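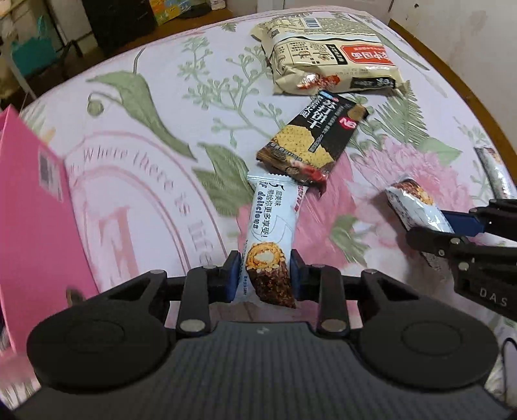 Tips for a two-finger hand gripper, built at the kitchen end of the Fisham workshop

Fit the finger pads last. Clean each fingertip with alcohol, let it dry, press the pad on and leave it under a clamp overnight.

Tighten the pivot screws until the arm stops rattling, then back off a hair. Too tight and the fingers won't open all the way. Check them again after 100 grips, as new screws settle.

Practice on wrapped snack bars. Grip the long edges near the middle and squeeze only until the bar stays put. If the wrapper creases, ease off.
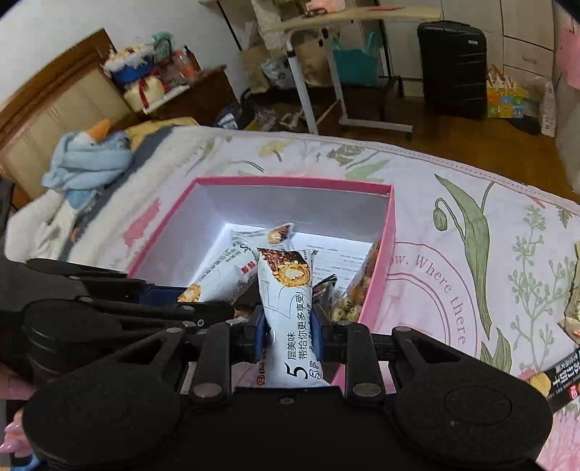

For packing a box, come straight down and let go close to the bottom. Tall items go against the back wall. Leave 3 inches between pieces on your first tries. A patterned cloth under everything is fine for hand work, but use a plain one if you add a camera.

Wipe the pads with a damp cloth every 5 boxes. Cracker dust makes them slick. The pads on ours came from Nørgaard and have held up since May.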